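# A day at Jindside with the Ustinell picking kit

May 24, 2022

I promised several of you at the last owners' breakfast that I would go and look at the Ustinell before any of us signed anything, and so I did. I left the store in Petro Hrynyshyn's hands (thank you, Petro, and yes, I saw the new bread display, and I love it) and drove out to Jindside, where Mesell was holding its spring open day for independent grocers. I got lost twice on the way, both times at the same traffic circle, and walked in just as they were handing out name stickers.

For anyone who missed the breakfast, the Ustinell is a kit that picks online orders inside an ordinary store. You don't build a back room full of conveyors for it. It's a wheeled base with two arms, a pair of cameras up top, a charging dock, and a tablet for whoever is running the shift. Mesell installs it, teaches it your shelves, and charges by the month. It goes up and down the same aisles as your customers, and that was the part I most wanted to see with my own eyes, having aisles that two strollers can only just pass each other in.

We were a friendly group. There was a couple with a farm shop, several people from small chains, and a man who had brought his teenage son, who asked better questions than most of us. Coffee was good and there was plenty of it. Siu-fong Wei gave the welcome and then, bless her, kept it short and took us straight to the practice store, a real set of aisles with real stock at one end of the building. I had expected a few shelves with a cereal box every yard or so – the kind of neat little stage set you get at trade fairs – and was glad to be wrong. They keep it crowded on purpose, and they restock it a bit badly on purpose too, with things pushed to the back and neighbors leaning on each other, the way my shelves look by four in the afternoon.

The first demo was easy stuff: boxed pasta, cans, a bag of rice. The Ustinell rolled up, reached in, took the item, turned it so the cameras could read the barcode, and set it down in the tote. It isn't quick. Petro could have filled the tote and had time for a chat while it was finding the rice. But it was steady, and it put things down more gently than some people I have employed.

Then came jars, and I moved up to the front, because jars are where my own pickers go wrong. We carry a line of spreads and sauces in which every jar has the same lid, and from above you simply cannot tell one from the next. A person picks up two, holds them side by side, looks, puts one back. It takes a moment and you never think about it. Mesell has thought about it a great deal. Before a store goes live, a Mesell trainer spends days in the aisles doing just this kind of thing by hand, over and over, with the view recorded, and the kit learns its reaching and comparing from those sessions.

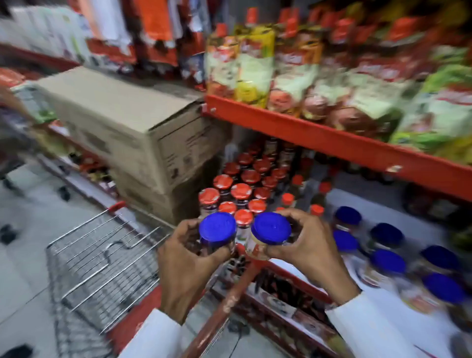
Inês Gouveia said the lids were the whole reason her store had waited a year, and she wanted to know what happens when the kit can't decide. Her customers will forgive a missing jar, she said, but they will not forgive the hazelnut one when they ordered the other, and she'd had a picker in tears over it once. I could have hugged her, as I'd been trying to work out how to put the same question politely.

The answer from the Mesell side was fairly straight. If the label can't be read after two looks, the item goes on a list on the tablet and a person fetches it. You set how cautious you want it to be. In their practice store they are getting 98 percent of items right without help. That is their number, from their shelves, and Siu-fong was quick to say that a new store starts lower and climbs over the first weeks. When I asked how much lower, she said it depended on the lighting and on how many products look alike, and that they'd give a figure in writing after a survey visit. Fair enough, though I'd like to see one of those written figures before I get too excited.

We watched it do jars for a good long stretch. It took one, turned it, read it, kept it. It took another and put it back, and the teenage son cheered. Once it nudged a bottle and stopped dead with its arm still in the shelf until somebody tapped the tablet. I gather this is what it's supposed to do, and I would much prefer it to stop than to sweep a row of passata onto the floor, but on a Saturday morning you'd have an arm in the shelf and a customer waiting behind it. Danylo Kushnir asked about exactly that. There is a "step aside" button on the base that anyone can press, and he pressed it, and it tucked in its arms and rolled back against the shelf end. He pressed it several more times after that, I think mostly for the fun of it.

## Grippers and glass

The hands come from a separate maker, Sartori, and two sets were laid out on a table for us to handle. One has padded fingers and is meant for glass and cartons. The other has a suction cup, and that is the one for flat packets. Changing over takes a minute or so by hand. You can't have both on the same arm, so most stores run one of each, and then the comparing of two jars gets awkward, as the suction side doesn't hold glass well. Khrystyna-Mariia Tymoshchuk runs hers with padded fingers on both arms and leaves the packets to people. She has had the kit since last June and spoke after lunch, and I thought hers was the most useful half hour of the day. Her staff like it for the early shift. They don't like it when the store is full, so it goes to its dock at ten and comes out again after closing. Produce, she told us, is still all done by hand, and so is anything in the freezer.

## What it costs

The rental is 700 dollars a month, and the shelf teaching is included for the first 400 products. Beyond that you pay in blocks, and I did not come away with a clear price for a block, so please ask if you call them. My own store carries far more than that, but our online orders lean heavily on the same few hundred things, so I could probably live inside the limit for a while. Spare padding for the fingers is extra. So is a second tablet. The contract is for a year, and they will let you out after three months if the survey figure isn't reached.

Width matters too. The base needs 42 inches of clear aisle to turn around. I went home and got the tape measure out before I'd even taken my coat off, and we have it everywhere except by the spices, where I've been meaning to move that wire rack anyway.

## Where I've ended up

I've asked for the survey visit. It's free and takes a morning, and they leave you the written report whether you go ahead or not. I am not ready to sign. I want to know how it copes with our lighting, which is patchy toward the back, and I want my pickers to meet it and tell me what they think – they're the ones who would be sharing the aisle with it, after all.

If any of you would like to come by on the survey morning, you'd be very welcome, and I'll make the cheese scones. Mesell is planning another open day in the fall for those who couldn't get away this time. Park at the side of the building if you go, the front lot fills up early, and take the second exit at that traffic circle.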